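Home | About Us | Our Services | News | Work With Us | Contact

News > Hospitals and Community Care

Corkgate Community Hospital opens its new outpatient and rehabilitation wing

Patients and families from Corkgate and the villages up the valley can now have their outpatient appointments, physiotherapy and follow-up care under one roof, after the doors opened this October on the new Rarnomine Wing at Corkgate Community Hospital. It has been a long time coming, and everyone here is very glad to be able to say at last that the kettle is on, the lights are working and the first patients have been through.

The wing adds 2 floors to the eastern side of the hospital and brings together clinics that used to be scattered between the old main building and the rented rooms on Onsri Street. Those of you who have made that walk in the rain with a new hip will not need telling what a difference it makes!
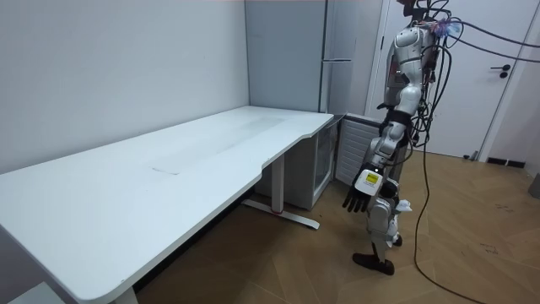
Outpatient rooms take up most of the ground floor, and a good deal of thought has gone into how they are laid out. Staff told the architects early on that they were tired of balancing paperwork on window sills, and asked for proper working space in even the smaller rooms, a long white desk being the sort of thing they had in mind. There are wider doors throughout, chairs with arms at 2 different heights, and a quiet waiting area at the far end for anyone who finds the main one a bit much. In a full week the clinics will be able to see 400 patients, compared with 360 before the move, and the extra appointments will go first to people waiting for joint and back care.

"I have worked in this hospital long enough to remember when physiotherapy was a curtain and a mat," said Lieven Aerts, Director of Rehabilitation. "My colleagues did wonderful things with that curtain and that mat, and I would not want anyone to forget it. But to walk patients into a room with daylight and space to turn round in, and to see their shoulders drop a little because they feel looked after, well, that has made all the meetings worthwhile."
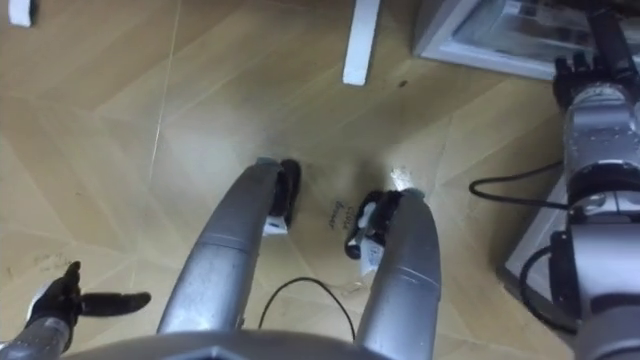 Wood-patterned flooring in tan, honey and paler beige.

Upstairs, the rehabilitation floor has a gym, 3 treatment rooms and a small practice kitchen where people recovering from a stroke or a fall can get used to making a cup of tea again before they go home. The Podura falls clinic, which many of our older patients know well, moves in alongside it and keeps the same nurses and the same telephone number.
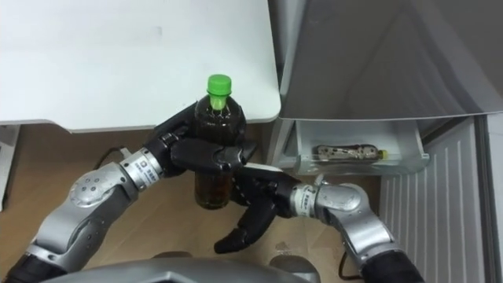 A hand closed round an upright bottle with a bright green screw cap.

Appointments already booked at Onsri Street will go ahead at the same time in the new wing, and letters with a map are on their way. The entrance is to the left of the main doors, next to the bus stop, and the reception desk is staffed from 8 am. Parking for blue badge holders is directly outside.

We would like to thank our neighbours for putting up with the builders so kindly, and our staff, who packed boxes between clinics and still found time to ask after people's grandchildren. Anyone who would like to look round is warmly invited to ask at reception, where a member of the team will be happy to show you the way.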